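Prundska Robotics Club Forum > Team Projects > Sundo (room cleaning arm)

dilek_s
August 2023
Okay, new update on Sundo and I'm so happy with how it's going! For anyone new: our club is teaching an arm to wipe down small stuff in a hotel-type room. We learn from people doing it first, so we've been collecting head camera clips. Two moments from the latest batch:

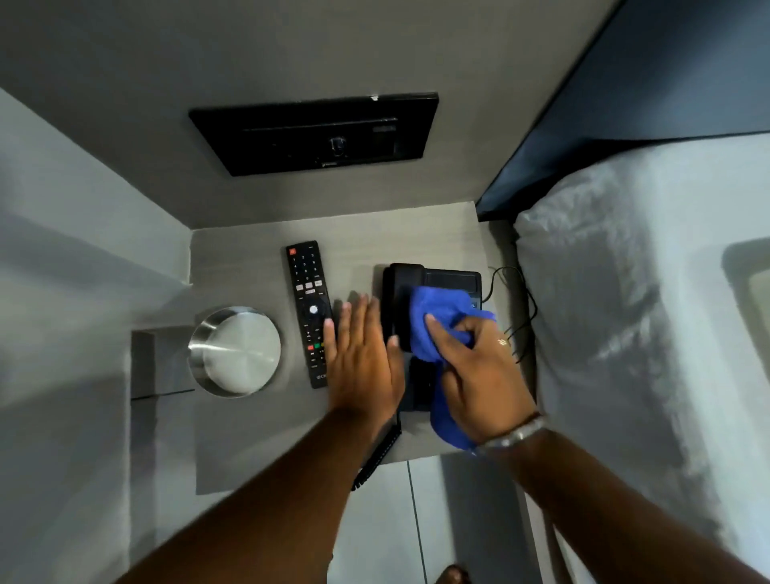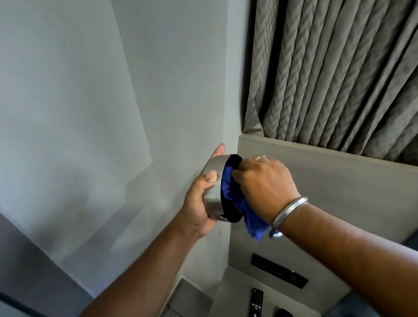
Blue cloth on the desk phone in one, on the inside of the steel bowl in the other.

We have 814 clips now and want 1,056 before the Wivden student meet in November.

matos_fan
Love these! The phone one is great - left hand flat to hold it steady, right hand wiping. Are you labeling the two hands separately?

dilek_s
Yes! Every clip gets a "hold" hand and a "work" hand. Tarık wrote the labeling tool and it's so much faster than our old spreadsheet.

gearbox20
Cool project, but I think the bowl is a mistake for a first season. It's up in the air, tilted, and the cloth hides half the fingers. Drop it and do 300 good clips of flat things. You only have one arm anyway, right?

tarik_sim
We have two now, the second Matos got finished last week :) And I disagree about dropping it. The bowl is where the two hands really have to work together, and that's the part I joined for!

gearbox20
Fair, I missed the second arm. I still say score it separately or it'll drag your numbers down.

dilek_s
Separate scores I can live with. Bowl stays though!

matos_fan
How long is each clip? Ours were 20 seconds and we kept losing the end of the wipe.

tarik_sim
No fixed length, we stop when the cloth comes off the object. Trimming is a pain but worth it. I'll post the tool tonight if I can get the readme done.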